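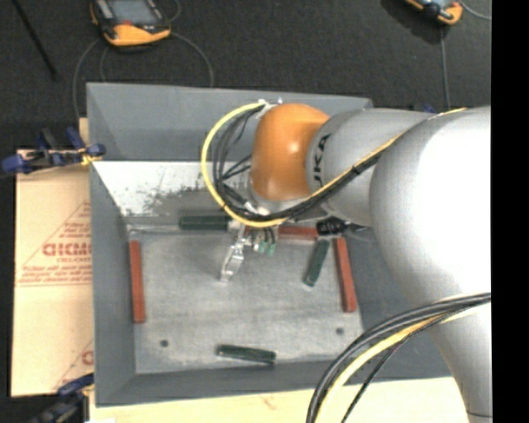 2월 20일 화요일. 읽는 시간 2분

홈 | 일기 | 걷기 | 방명록

아침부터 보일러가 또 말썽. 압력이 안 오른다. 1월에 고쳤는데 또. 관리실에 전화했더니 오후에나 온다고, 그래서 찬물로 머리 감고 나갔다. 두피가 얼얼. 버스에서 졸다가 한 정거장 지나침. 양말도 짝짝이였는데 점심때 알았다. 그래도 어제부터 머릿속에 있던 목도리 색은 정했다. 회색 바탕에 노란 줄 하나. 저 사진 속 노란 케이블이 둥글게 휘어 내려오는 거, 딱 그 노랑. 옆에 주황도 조금 넣을까 하다가 관둠. 욕심내면 꼭 망한다.

퇴근하고 실 가게 Hollis 들름. 노랑이 세 종류인데 두 개는 겨자색에 가깝고 하나는 너무 형광. 한참 들었다 놨다. 결국 형광 쪽으로. 회색은 100그램짜리 두 타래. 집에 회색 남은 게 있는데 번호가 달라서 섞으면 티 난다. 지난번에 섞었다가 팔꿈치 부분만 푸르딩딩했던 거 생각하면 아직도 속상함.

Kirsty Cheetham한테서 메일 옴. Fleltcombe로 이사 끝났단다. 창문이 북쪽이라 어둡다고 투덜투덜, 그런데 부엌이 크다고 자랑도 한참. 봄에 오라는데 기차표가 문제. 왕복 생각하면 한숨부터. 답장은 내일 써야지. 내일은 꼭. (지난번에도 이렇게 써놓고 열흘 넘김)

저녁은 어제 남은 미역국에 밥 말아서. 김치가 너무 익어서 볶을까 하다가 그냥 먹음. 설거지는 담가만 뒀다.

밤에 뜨개 시작. 코를 잡는데 자꾸 하나가 모자라서 세 번 풀었다. 라디오 켜놓고 하니까 숫자가 섞여서 그런 듯. 끄고 하니 바로 됨. 고무단은 한 코씩 번갈아 할지 두 코씩 할지 고민하다가 두 코. 길이는 Barry Wragg 씨한테 물어봐야 하는데 키가 워낙 커서 보통 길이면 짧을 것 같다. 생일 선물인데 길이를 물어보면 들키잖아. 그냥 길게 뜨자. 실 모자르면 Hollis 또 가고. 그 형광이 그때까지 남아 있을지가 걱정이긴 한데. 한 타래 더 살걸.

아 그리고 읽던 책, 383쪽까지 왔다. 400쪽에서 끝나는데 아껴 읽는 중. Darkaddale 나오는 장이 제일 좋았다. 비 오고 양 잃어버리고 다들 말이 없는 장면. 주인공 삼촌은 끝까지 마음에 안 듬. 편지를 왜 숨기냐고 진짜. 도서관 반납이 모레니까 내일 밤에는 끝내야 한다. 다음 책은 아직 못 정했다.

보일러 기사님은 여섯 시 넘어서 오셨고 밸브를 하나 조이고 가심. 지금은 따뜻. 며칠 갈지는 모르겠고. 혹시 몰라서 큰 냄비에 물 받아둠. 손목이 좀 뻐근해서 여섯 단 뜨고 멈췄다. 내일은 일찍 일어나서 설거지부터.

댓글 2 | 공유 0

이전 글 | 다음 글 | 목록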